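The Furkska Fabric Shaver
By Adanech Degefa
December

Print this page | E-mail to a friend

Price: $42
Sold by: Clanar Household, counter and mail order
In the box: shaver, spare blade, lint cup, charging cord, small brush, a booklet in very small type

A fabric shaver is a tiny lawn mower for sweaters. You run it over the pills, those gray nubs that gather under the arms of anything you like wearing, and it eats them. Then you open a little drawer and there is a wad of fluff in it the size of a mouse, and you feel better about yourself than you have all week.

We have carried fabric shavers at Clanar for years and most of them have been bad. The old Delaunay took two fat batteries, sounded like a blender full of gravel, and had a habit of biting cuffs. We stopped selling it after one bit mine. The Furkska costs more and is a good deal better, and I will try to describe it without getting carried away, as it is still a device for removing fuzz.

What it does well

The blade sits behind a steel screen with holes in three sizes. Big pills go in the big holes, small ones in the small holes, and fabric mostly stays outside where it belongs. A collar twists to set the height. Low is for smooth knits and coat wool. Middle is for most sweaters. High is for anything with a nap you want to keep, which includes flannel, brushed cotton, and that blanket the dog thinks is hers.

It weighs 8 ounces. That sounds like nothing until you have done both sides of an overcoat, at which point it weighs the same as the overcoat. Take a break.

A full charge runs 80 minutes on the low speed. I have never met a garment that needed 80 minutes. I have met a couch that did.

What it does less well

Mohair. Don't. The shaver cannot tell a pill from the whole point of the sweater, and you'll end up with a very expensive undershirt.

Loose weaves are trouble too, and so is anything with a snag already sticking up. Pull the snag through to the back with a crochet hook first. The booklet mentions this on its last page, after the warranty, where you will find it the day after you need it.

It also won't pick up hair. People come back to the counter disappointed about this. Cat hair lies flat and the screen slides right over it. For hair you want a roller or a damp rubber glove, and the glove is cheaper.

A word on flannel

Flannel gets asked about more than everything else put together, usually by someone holding a shirt that should have retired. All flannel is brushed at the mill, so a certain amount of fuzz came with the purchase price. Leave that alone. What you're after is the second kind of fuzz, the hard little balls at the collar, the cuffs, and wherever a bag strap rubs. Button the shirt, lay it on a table, pull the patch tight with your free hand and go in small circles. Set the collar to high. If the color starts to look brighter than the cloth next to it, stop. You've reached the actual shirt. 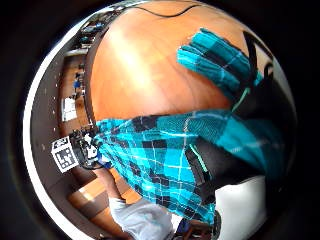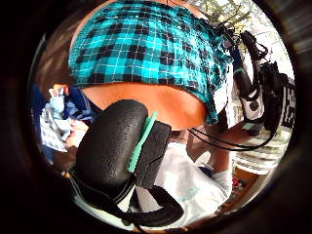
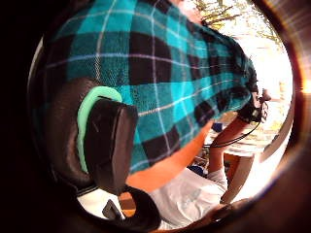

Plaid with a fuzzy, brushed face, close up. 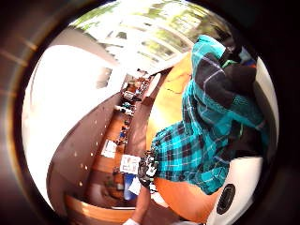
Washing does more damage than wearing. A shirt tumbled with jeans and a towel comes out pilled no matter what you paid for it. Turn it inside out, use cool water, skip the softener, and hang it up. I realize that anyone shopping for a fabric shaver has already ignored this advice for several winters. So have I.

Which one to get

We also stock the Plamo comb, a strip of mesh on a wooden handle that you drag across the knit. It has no battery, makes no noise, and works nicely on cashmere if you have the patience of a heron. It is useless on flannel. If you own one good sweater and a lot of evenings, buy the Plamo and save your money. If you own a closet, get the Furkska.

The Delaunay still turns up at yard sales. Let it stay there.

Blades

The maker rates the blade at 800 passes and doesn't say what a pass is. In my house a blade lasts two winters. You will know it's finished when the shaver starts polishing pills instead of cutting them. Changing it takes a minute: twist off the screen, lift the blade straight up by the plastic hub, push the new one down until it clicks. Keep your fingers off the edge, which is sharper than a thing for fuzz has any right to be.

Empty the cup before it looks full. Packed lint slows the motor, and the sound drops from a hum to a sort of grumble. The small brush is for the screen. You will lose the small brush. An old toothbrush does the same job and we don't sell a replacement.

Returns

We take back unused shavers in the box. Used ones with a fault go to our repair bench, open every Friday until noon. Please empty the cup first. We have seen a lot of other people's lint and have stopped finding it interesting.

Reader comments

knitwit: Bought this for one cardigan and then did the car seats. Screen got warm on the seats but it kept going. Would the middle setting be OK on a felted hat?

Adanech Degefa: Middle is fine if the hat is firm. Put something round inside it, a bowl or a patient relative.

oldboots: I have a Delaunay that has worked perfectly since I bought it and I resent the tone of this page.

Marge in the valley: Lost the brush the first day. Also the cord is too short to use it plugged in on the ironing board unless you stand next to the outlet like you're guarding it.

Adanech Degefa: The cord is short, yes. Charge it overnight and you won't need to stand guard.

pillbox: Ignored the mohair warning. Does the undershirt come in other colors?

tess_r: Does the spare blade in the box fit the older Furkska with the white collar?

Adanech Degefa: No, that one takes the smaller hub. We have a few left at the counter, so ask.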